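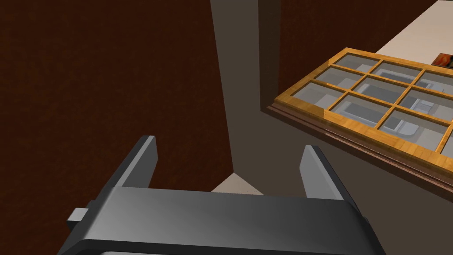 *The simulated room from the wrist view, gripper open, with the window at right.*

## Arm project: the sim comes first

The shared workshop's arm project now has a simulator running on the old desktop by the Mokamdale bench. Annelore Kettler set it up in July and has been adding to it on open evenings. The wrist view is the one we look at most, and it's the one we plan to copy on the real arm.

The gripper model has two flat parallel fingers on a broad dark housing. We modeled them as plain plates to keep the contact math simple. Pads can come later. The small light-gray tab on the left side of the housing stays in the model for now, and anyone who edits the gripper file should leave it where it is.

The room is a stock one from the Plendora scene pack. It has textured and plain walls and a window with a wooden frame, and the window has given us the most trouble. The panes are translucent, with pale gray shapes showing in them, and our edge finder picks those up as objects. Annelore is masking the glass by hand until we have something better. If you have worked with this kind of problem before, please talk to her.

So far we have logged 564 reach attempts in the sim. Each one is capped at 15 seconds. We want 3000 before we compare controllers, so the desktop will be left running overnight. Please don't shut it down, even if the monitor is off.

On the hardware side, the Weidemann servos are in the gray drawer under the drill press. We are still 2 short. The Lelimier controller board powers up and talks to the desktop, but the wrist joint reads backward and the fix has to go in the config file. The base plate needs its holes redrilled because the first set was laid out from the wrong drawing.

Next jobs:

- flip the sign on the wrist joint and test it at low speed
- redrill the base plate
- print a camera bracket for the wrist
- move the sim logs off the desktop's small drive

The sign-up sheet is on the clipboard next to the desktop. Write your name beside a job before you start it, and put the current drawing number on anything you cut or print.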